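2022년 2월 26일

아침에 출근해서 작업복으로 갈아입는데 탈의실 난방이 또 꺼져 있었다. 손이 곱아서 장갑을 두 겹 꼈다가 나사 잡을 때 불편해서 한 겹은 벗었다. 커피는 자판기 것을 마셨다. 지난달보다 묽다.

오늘 들어온 물량은 본체 84대였다. 네마담에서 나온 사무용 데스크톱이고 절반 넘게 델이다. 팔레트 두 개에 랩으로 감겨서 왔는데 아래쪽에 깔린 것들은 옆판이 눌려 있었다. 눌린 것은 따로 빼서 수작업 쪽으로 보냈다. 로봇 쪽에 넣으면 고정 지그에 제대로 안 앉아서 그때마다 라인이 선다. 이건 작년 8월에 운비를 처음 들여놓았을 때부터 그랬고 아직도 그대로다.

운비는 우리 작업장에서 쓰는 분해 로봇 이름이다. 정식 명칭은 따로 있는데 아무도 안 쓴다. 납품한 회사가 마다텔이고, 화면에 뜨는 작업 관리 프로그램이 카이다. 처음에는 이름 세 개가 헷갈려서 마다텔이 섰다고 했다가 카이가 섰다고 했다가 했는데, 이제는 다들 기계가 서면 운비가 섰다고 하고 화면이 멈추면 카이가 죽었다고 한다. 구별이 되니까 정비 부를 때 말이 짧아졌다.

운비가 오기 전에는 내가 하루 종일 드라이버를 잡았다. 뚜껑 열고, 케이블 뽑고, 메모리 빼고, 방열판 떼고, CPU 빼고, 하드 빼고, 보드 들어내고, 남은 철판은 뒤로 던지는 순서였다. 한 사람이 처음부터 끝까지 다 했다. 손목이 아픈 것은 당연했고 여름에는 손톱 밑이 늘 까맸다. 그래도 한 대를 내가 끝냈다는 것은 있었다. 퇴근할 때 뒤에 쌓인 빈 케이스를 보면 오늘 얼마나 했는지 보였다.

지금은 앞뒤로 나뉘었다. 사람이 뚜껑을 열고 방열판과 CPU, 메모리까지 빼서 트레이에 담는다. 그다음 본체를 눕혀서 지그에 올리면 운비가 집게로 나머지를 한다. 드라이브 베이의 파란 걸쇠를 당기는 것, 커넥터 뽑는 것, 하드를 꺼내는 것이 운비 몫이다. 보드는 다시 사람이 받아서 상태를 보고 분류한다. 나는 오늘 오전에는 앞쪽, 오후에는 화면 쪽이었다.

오전 작업은 별일 없었다. 방열판이 눌어붙은 것이 몇 대 있어서 열풍기를 썼다. 써멀이 굳은 것은 비틀어서 떼야 하는데 급하게 하면 CPU가 같이 딸려 올라온다. 하나 그렇게 뽑혔고 다행히 소켓은 멀쩡했다. 예전 같으면 그냥 넘어갔을 텐데 요즘은 카이에 사유를 입력해야 다음 대가 열린다. 사유 목록이 열 개가 넘고 내가 쓰려는 것은 항상 맨 아래에 있다. 장갑 낀 손으로 화면을 누르면 안 먹어서 벗고 누르고 다시 낀다. 이런 시간은 실적에 안 잡힌다.

점심은 제육이었다. 식당에서 옆 라인 사람들과 같이 먹었다. 수작업 쪽 인원을 줄인다는 말이 또 돌았다. 작년 가을에도 돌았던 말이고 그때는 줄이지 않고 두 명을 포장 쪽으로 옮겼다. 옮긴 사람 중 하나는 허리가 안 좋아서 오히려 잘됐다고 했고 하나는 석 달 있다가 그만뒀다. 나는 앞쪽과 화면 쪽을 다 하니까 당장은 괜찮을 거라고들 하는데, 그건 그 사람들 생각이다. 회사에서 들은 것은 없다.

오후에는 화면 앞에 앉았다. 집게 옆 카메라에서 오는 영상을 보면서 운비가 멈추면 계속할지, 건너뛸지, 손으로 뺄지 정해 주는 일이다. 멈추는 것은 대부분 케이블이다. 같은 회사 본체라도 누가 한번 열어서 만진 것은 케이블 묶은 자리가 다르다. 운비는 등록된 자리에 없으면 묻는다. 나는 대답한다.

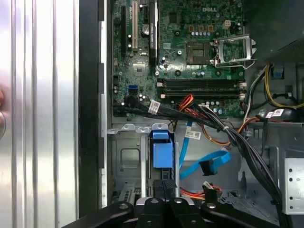
메모리와 CPU를 뺀 델 본체. 집게가 파란 걸쇠 바로 아래까지 들어와 있다.

이 본체를 두고 한참 봤다. 보드 아래로 검은 케이블 다발이 비스듬히 지나가고 주황색 선들이 그 옆으로 붙어 있다. 손으로 하면 다발을 한쪽으로 밀어 놓고 걸쇠부터 당기면 된다. 생각할 것도 없다. 그런데 화면에서는 다발을 밀라는 단추가 없다. 계속, 건너뛰기, 수동 세 개뿐이다. 파란 납작 케이블이 보드 아래로 내려와 있어서 나는 수동을 눌렀다. 옆 사람이 봤으면 계속을 눌렀을 수도 있다. 기준이 적힌 종이가 있기는 한데 케이블 항목은 한 줄이고 작업자 판단이라고 되어 있다.

수동을 누르면 안전문이 풀리고 내가 일어나서 들어가야 한다. 장갑 끼고, 문 열고, 케이블을 정리하고, 나와서 문 닫고, 확인을 두 번 누른다. 오늘 이렇게 들어간 것이 6번이다. 앉아 있는 일이라고 해서 편할 줄 알았는데 앉았다 일어났다가 제일 많은 자리다. 대신 손목은 확실히 덜 아프다. 작년 이맘때는 자기 전에 파스를 붙였는데 올해는 한 번도 안 붙였다. 이건 좋은 것이니까 적어 둔다.

세 시쯤에 카이가 한 번 죽었다. 화면이 하얗게 되고 운비는 그 자리에 섰다. 마다텔에 전화하니까 껐다 켜라고 했다. 껐다 켰더니 됐다. 그 사이에 앞쪽에서 올린 본체가 밀려서 대차 두 대를 더 끌어다 놓았다. 밀린 것은 결국 뒤에서 받는 사람이 급해진다. 기계가 선 시간만큼 목표를 빼 주면 좋겠는데 빼 주지 않는다. 하루 목표가 80대이고 오늘은 눌린 것까지 수작업으로 돌려서 겨우 맞췄다.

퇴근 전에 이번 달 누계를 봤다. 1558대. 숫자는 운비 밑에 뜬다. 앞에서 뚜껑 열고 CPU 뺀 사람들 것은 따로 안 나온다. 반장한테 그 얘기를 했더니 화면을 그렇게 만들어 놓은 것이지 다른 뜻은 없다고 했다. 나도 다른 뜻이 있다고 한 것은 아니다. 사람 쪽 칸도 하나 만들어 달라고 했고, 마다텔에 물어보겠다고 했다. 지난번에 사유 목록 순서 바꿔 달라고 한 것도 물어보겠다고 했었다.

요즘 드는 생각은 손이 느려졌다는 것이다. 오늘 눌린 본체를 두 대 처음부터 끝까지 해 봤는데 보드 나사 하나를 안 풀고 들려고 했다. 안 들려서 보니까 구석에 나사가 남아 있었다. 예전에는 눈 감고도 풀던 자리다. 새로 온 사람들은 앞쪽만 배우니까 그 자리를 아예 모른다. 운비가 며칠 서면 누가 뒤쪽을 할지 모르겠다. 한 달에 하루라도 전부 손으로 하는 날을 두자고 말해 볼까 하다가 오늘은 안 했다.

버스를 하나 놓쳐서 집에 늦게 왔다. 국 데워서 먹고 작업화 깔창을 빼서 말렸다. 왼쪽 뒤꿈치가 닳았다. 내일 장갑 새것 받을 것, 열풍기 노즐 헐거운 것 말할 것.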